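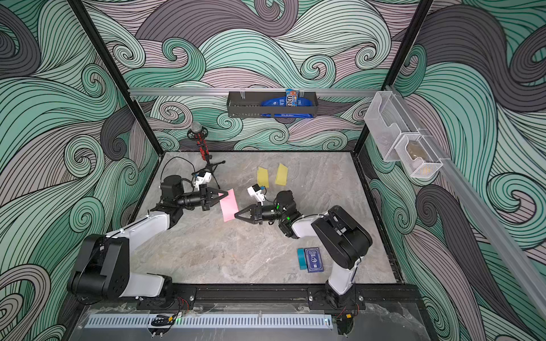

Both arms at the pink sheet, yellow sheets waiting behind.

Kamex Tabletop Pair: paper and cup recordings

README, second try. The first one was mostly an apology for the folder names, and the folder names have since been fixed.

What you are getting

These are recordings from the Kamex Tabletop Pair, the two-arm kit that Flevemberg sells as a bench you can bolt together in an afternoon. It took us a Sunday and part of the following evening. Thoa Kiều ran the arms and I, Kha Đàm, wrote the notes, so complaints about steering go to her and complaints about spelling go to me.

The set has 894 episodes. Of those, 847 passed review and sit in the folder called keep. The rest are in the folder called hmm. We left them in on purpose. If you are thinking of buying the kit, open hmm first, as it is a better guide to ownership than the brochure.

Tasks

paper_crease: one gripper steadies a small sheet, the other presses a line into it. Pink and yellow sheets.
cup_lift: pick up a light plastic cup, hold it, put it down somewhere sensible.
cup_pass: same cup, one arm to the other. Most of hmm lives here.

Notes on paper

Paper is the job the kit's sales page is proudest of, so we gave it the most time. The grippers are plain two-finger parallel types and they do better than I expected on a flat sheet, provided the sheet stays flat. Once an end starts to curl, the fingers have opinions about it and so does the paper.
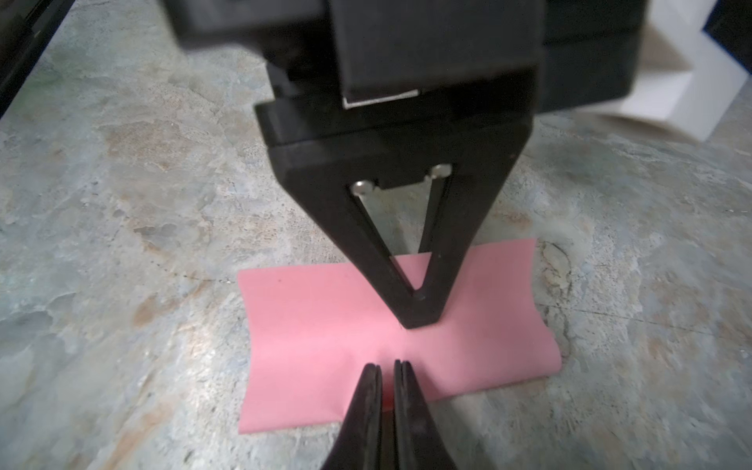
Pressing straight down works well. Dragging a fingertip along to sharpen the crease works about half as well, and on thin stock it mostly moves the sheet to a new address. Thoa got the best results by pressing at several spots along the line and never sliding at all. The episodes marked style=dab are hers. The ones marked style=slide are mine, and you will notice there are fewer of them.

Fold accuracy was judged by eye against a printed card. We call a fold good if the edges land within the thickness of the card's border. Please don't write this up as metrology.

Notes on cups

The cup weighs next to nothing, which sounds easy. The gripper closes with the same enthusiasm whatever you hand it, so the force limit has to come down a good way from the shipped setting. The manual says this on a page about cable routing. With the limit lowered, lifting is dull in the way you want it to be. Turning the wrist while holding the cup is still a slow business, and you should leave it slow.
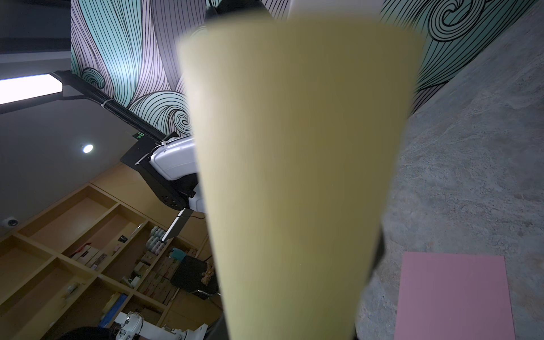

Wrist views during cup episodes are close and soft, and they swing with the arm. If your model needs to know which way is up, use the fixed view together with the wrist views. Lại, the labeling tool we used, lets you scrub all the views side by side. Kotix can play them too but drops the second arm's joint track without telling you. Check your export.

Layout

keep/ and hmm/ each hold one folder per episode
views/ fixed, left wrist, right wrist
joints.csv both arms, one row per time step
note.txt whatever we typed at the time, lightly cleaned

Known problems

29 episodes have the left and right wrist views swapped. They are listed in swapped.txt. Swap them back yourself or train on them as is and let us know how it went.

Gripper opening is logged in the vendor's units, which run from 0 to 3,000 and do not correspond to anything you own a ruler for.

Several files in note.txt end mid-sentence. Lunch.

Would we buy it again

Thoa says yes. I say yes with a different manual. The arms are steady, the brackets hold, and the replacement fingers came in the April order as promised — minus the screws, which came in May.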